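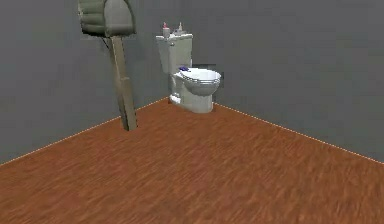 From: Darius Gavrilă
To: skirari-dev
Subject: Re: Nurnix cache: stale tiles after a material rename
Date: October 2021

On the stale tile report, Kerttu Laitinen wrote:

> After renaming a material in the project file, the old tiles stay in
> the cache directory and the lookup still finds them. Deleting the
> directory by hand clears it up. My test project has 1,395 tiles, so
> a full rebuild is slow on the old build machine.
>
> Two questions. Is the key made from the material name or from the
> contents of the source file? And is there a reason the index is only
> rewritten on a clean exit?
>
> I can write a patch if somebody confirms what the behavior should be.

The key is made from both, in that order. The name is hashed first, then the modification time and size of the source file. File contents are never read. That was a choice made for Feston, where the sources sat on a slow network share and reading them all at startup was too expensive.

The rename bug comes from the alias table. When a material is renamed, the old name is kept as an alias so that saved projects still load. The lookup tries the new name, misses, and then falls through to the alias, which still points at the old tiles. If the source file was edited in the same session, the alias entry is not checked against the new time and size. It should be. 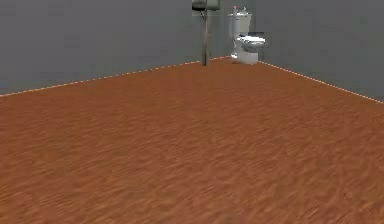
Wood-grain floor and gray walls, rendered.

As for the index, it is written on a clean exit because the first version locked the whole directory while writing. The lock went away in July, but the write stayed where it was. I see no reason to keep it there. Writing after each batch would be fine — the index is small — as long as the new file is written beside the old one and then renamed over it.

Please split the patch in two. The alias check is a bug fix and can go into the stable branch. The index change alters when files appear on disk, and the Llanos export script watches that directory, so it belongs on the main branch only.

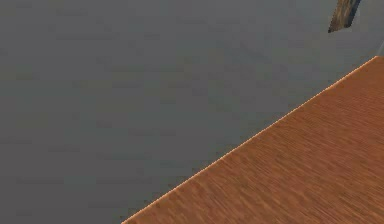
Notes for the patch

The alias check goes in the lookup function, after the miss on the new name. Compare time and size there and return a plain miss if either differs. Do not delete the old tile at that point. Another process may have it open, and the cleanup pass will remove it later.

The index header is at version 5. It does not need to change for either patch.

Test 11 in the cache suite covers renames but never touches the source file. Extend that one before adding a new test. It needs a changed size as well as a changed time, as some file systems store times to the nearest 2 seconds and a quick edit can slip through.

I can review both parts once they are on the list.

Darius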